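Grulley Manipulation Evaluation Group
Thread: comparing fingertip pads on hand-held grippers
May

1/ The Grulley evaluation group has completed the first stage of its comparison of fingertip pads for hand-held grippers. This thread sets out the method, the main results and the points that remain open. The full data tables will be released with the written report.

2/ Two pad designs were compared. The Merard pad is ribbed and fairly soft. The Dandness pad is smooth and noticeably stiffer. Both were fitted to the same model of two-finger gripper, with the same linkage and the same trigger travel, so that differences between sessions could be traced to the pads as far as possible.

3/ All sessions took place on household furniture with ordinary belongings left on it. Earlier comparisons by our group used a bare test bench and a fixed set of printed blocks. Those results were tidy and did not carry over well to homes. Both pads scored almost the same on blocks, which told prospective users very little.

4/ The object list has 23 entries. It includes small bottles, rolls of tape, flat packages, molded plastic parts and several items with no obvious place to grasp them. Operators were free to choose the approach angle. They were asked to keep each attempt under the time limit and to let go cleanly at the end.

5/ In total, 2088 attempts were logged. Of these, 968 were made with the Dandness pad and the remainder with the Merard pad. The imbalance is the result of a scheduling change in the second half of the trial, and the rates in our report are weighted to account for it.

6/ An attempt was counted as a success when the object was lifted, held for the full hold period and set down without slipping. Partial lifts were recorded separately. We ask readers not to add partial lifts to the success figures when quoting this work.

7/ Two views from the hand-held gripper cameras follow. Small glossy bottles and flat plastic pieces gave our operators the most to discuss.
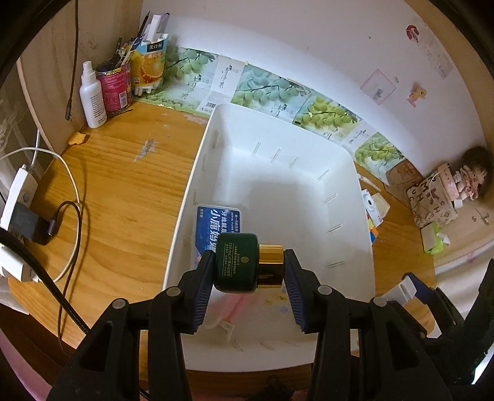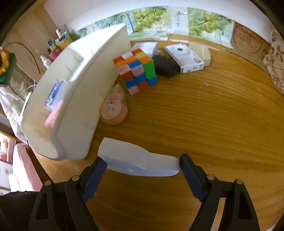 Posted by Wulan Pasaribu
Grulley Manipulation Evaluation Group

8/ Bottles first. The green bottle in the first view is held across its length, with one fingertip against the base and the other against the gold cap. Operators used this end-to-end grasp often. It leaves the label side free and keeps the fingers off the rounded shoulders, where both pads tended to slide during the trial.

9/ The end-to-end grasp has a cost. A cap is a separate part, and pressure along the length of a bottle passes through it. We recommend that teams record grasps on a cap under their own label. Our first labeling guide did not do so, and a portion of the early sessions had to be reviewed a second time.

10/ On bottles of this kind the ribbed pad was the stronger of the two. The ribs appear to help most when the contact area is small and the surface is polished. The smooth pad held well once it was seated, but operators reported needing more small corrections before they were willing to lift.

11/ Flat pieces were a different matter. The second view has the fingers open on either side of a white wedge-shaped piece lying flat on the tabletop. One end is a taller block and the other tapers to a long, low section. An operator has to choose between them, and the choice affects everything that follows.

12/ Closing on the taller end gives the pads more surface to press against but leaves the long section free to swing. Closing nearer the middle gives better balance and much less height to hold. For low, flat parts in general, the stiffer Dandness pad did better. A soft pad bends when its lower edge meets the table, and the grip then forms above the part.

13/ We also looked at approach height. With both pads, the most common error on flat parts was stopping slightly too high. Operators who brought the fingertips down to light contact with the table before closing made fewer repeat attempts. This instruction has been added to the training sheet.

14/ A note on the cameras. Each gripper carries its camera on the tool, looking out over the fingertips. This gives a consistent view of the contact area, and it also means that large objects passing close to the lens can fill much of the picture and blur. The second view has a large white plastic part across its left half, softened by motion.

15/ Views of this kind were kept in the data set. Removing them would have produced cleaner pictures and a poorer record of normal use. They carry a blur flag, which can be used to filter them out. We suggest running any analysis both with and without the flagged material before drawing firm conclusions.

16/ Controllers. The Subramaniam logging controller was used throughout. It records finger opening and trigger position at 100 samples per second, and it was reliable in all but a few sessions. Those sessions were lost to a loose connector and were repeated in full. We have since added a connector check to the start of every session.

17/ Pad wear was tracked by visual inspection only. The ribbed pads collected more dust and needed wiping more often. The smooth pads stayed cleaner but began to show shine near the tip by the end of the trial. We did not measure friction directly and make no claim about service life for either product.

18/ Operator preference was split. Those with more experience tended to favor the stiffer pad and said that they could feel contact with the table sooner through the trigger. Newer operators preferred the ribbed pad and described it as more forgiving. Preference did not always match performance, and the report gives the two separately.

19/ For mixed household objects, our present advice is to begin with the ribbed pad and to keep a stiffer set on hand for flat parts. Teams working mainly with cards, packets or thin molded pieces may wish to reverse that order.

20/ The next stage will cover two-handed handling, where one gripper steadies a container while the other reaches inside. The labeling guide is being revised for this purpose - in particular the section on which hand is credited with a lift.

21/ Groups that own either pad and would like to run the same object list may request it by replying to this thread. Please state the gripper model, the controller and the number of operators available. Requests received by the end of May will be included in the first mailing.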